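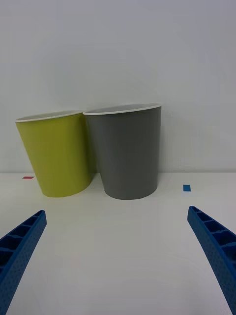 Juresden tapered cups, yellow-green and grey

Gallery page, updated 19 July 2024. Text by Ruairí Coughlan.

These cups belong to the small-item section of the Clikville storage notes. The section deals with loose, narrow things that fall over on a shelf or in a drawer: sample bottles, pens, droppers, brushes. Trays and lidded boxes are on separate pages. Dimensions are left out, as the moulding has changed once already and older cups still turn up in mixed lots.

General form

Both cups are plastic, narrower at the base than at the mouth, with a white rim. The outside is a single flat colour and the inside is pale. The colours used in this section are yellow-green and grey. Yellow-green is for items in use, grey is for items waiting to be sorted. The coding is ours and has no meaning outside these notes.

Standing and leaning

The grey cup is upright with its base square on the table. The yellow-green one is tilted to the right, its lower side touching the grey. A tapered cup has a base that is small in relation to its mouth, so it tips more readily than a straight-sided pot of the same height. Tall contents make this worse. Keep the heavier items low and, where possible, spread them across the base.

If two cups share a shelf, leave a gap between the bases. The rims will be closer together than the bases in any case, and spacing should be judged at the rim. Cups pushed into contact at the rim can be knocked as a pair.

Surface

A flat white top is suitable. Slatted shelving is not, as the base can drop into a slot on one side. On glass shelves a thin mat helps. We tried cork and rubber in April and kept the rubber – cork shed crumbs into the drawer below.

Small bottles in an open cup

Two small bottles with black screw caps fit upright in the yellow-green cup, one green and one golden-yellow. The caps and upper shoulders show above the inner wall and the rest is out of sight, so anything printed lower down cannot be read without lifting the bottle. The grey cup next to it appears empty.

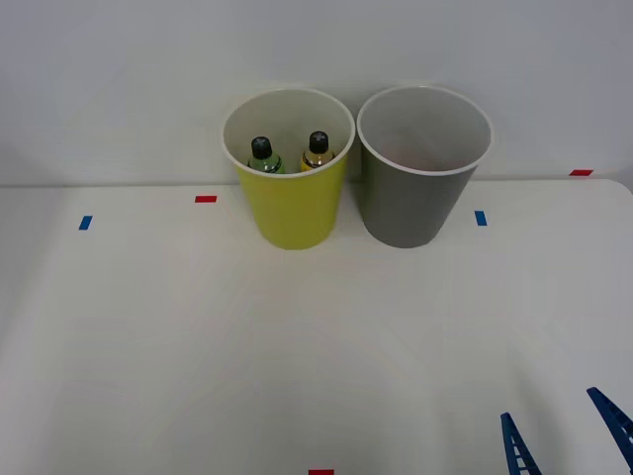 Where the caps are the same colour, a dot of paint or a small sticker on top is enough to tell the contents apart from above. Write on the sticker before it goes on. Pencil holds better than most felt pens if the bottles are handled often. Hulik sells plain round stickers in sheets and in rolls of 500; the sheets are easier to store flat.

Bottles lean in a tapered cup. The wall slopes outwards, so there is always more room at the shoulder than at the foot, and two bottles will settle against each other or against the side. For sealed bottles this does no harm. Droppers and anything with a loose cap should go in a straight-sided pot with a divider – see the Jurić inserts, page 13.

Filling and emptying

Put the tallest item in first, against the wall, and the shorter ones in front of it. Take items out by the cap only if the cap is screwed down. Do not stack a filled cup inside another. Empty cups nest, though two of the same colour can bind if pressed together hard; twist them apart, as pulling straight tends to mark the rim.

Cleaning

Warm water and washing-up liquid. No scouring pads on the outside, which goes shiny where it is rubbed and stays that way. Dry upside down on a rack. Oil residue from bottles collects at the bottom and needs a bottle brush, size 8 in the Hulik range.

Related pages

Jurić inserts and dividers
Shallow trays for drawers
Lidded boxes, clear
Labels and stickers
Shelf mats

Corrections to the notes should quote the section name and page number. The older listing, under stock number 2000, describes the first moulding and is kept for reference only.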